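What we spent on the sorting bench, and what we'd put off

I said in February that I would write up the costs once the bench was running, and a few people have asked since. It has been running for a while now, so these are the numbers and the things I would change.

The job is kitting. We repair control boards and small assemblies, and before anyone can start on a repair the board has to be put together with its solenoids and its wiring. Doing that by hand took up a good part of every morning. Pejman Rostami and I wanted to see how much of it the arms could take over before we asked for money for a proper cell.

The arms were already paid for out of last year's budget, so I have left them out. Everything else had to come from what was left in the small equipment line.

The first thing we bought was the table. We got quotes from Bukora and Prostden for a one-piece top and both were more than I wanted to pay, so we went with two white panels side by side. It cost $499 delivered. There is a seam down the middle, and I was worried it would matter. So far it hasn't, as nothing gets placed on it. 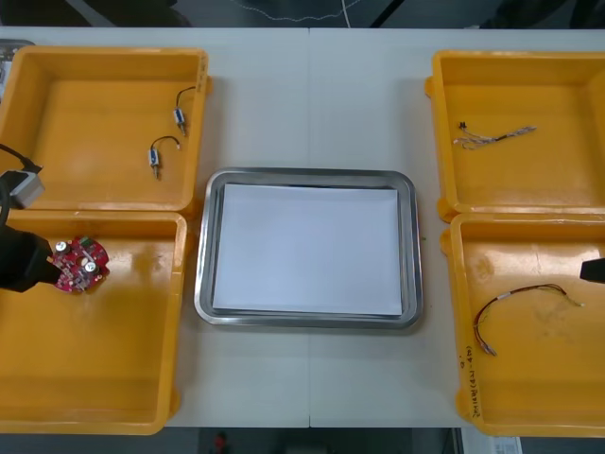

Bins were $65 for the set. I spent far too long on these. Pejman wanted grey ones to match the stores, and I wanted a colour that stood out from the parts, so we went with yellow. They are shallow enough for a gripper to get down to the floor of the bin without hitting the rim. We write on them in black marker for now. Printed labels are on the list, but they're not urgent.

The steel tray came from a catering supplier and was the cheapest thing on the order. We line it with a sheet of plain paper. Bare steel throws back a lot of light, and paper costs next to nothing to replace.

Grippers are where the money should have gone first. We started with the fingers that came with the arms and they were fine on circuit boards, which have a solid edge to hold. Wire harnesses are another matter. They're thin, they bend, and they never lie the same way twice. We ended up ordering a second set of fingertips from Vokton for $276, and if I were doing the budget again that would be the first line on it.
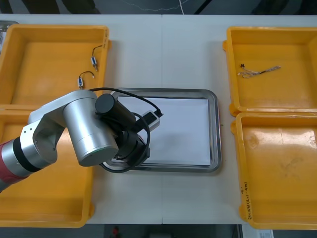 The arm on the left over the paper-lined tray, with its cable looped across the top.

Cable management is the other item I left out. I assumed we would sort it with ties from the drawer. A loose loop needs room to move, and you have to plan for that when you decide how close the bins go. Seren Gronow has priced a proper cable guide from Bahrami and it will go in the next order, along with some better lighting. The overhead lights make the bin floors shine.

For the next round I have asked for a spare set of bins, the cable guide, the lights and a small reserve for fingertips, which wear. I have not asked for a new table. Seren thinks we should get one while there is money in the line, and she may be right, but I would sooner keep the two panels for another year and see what breaks first.

I'll post the revised list when the order is approved.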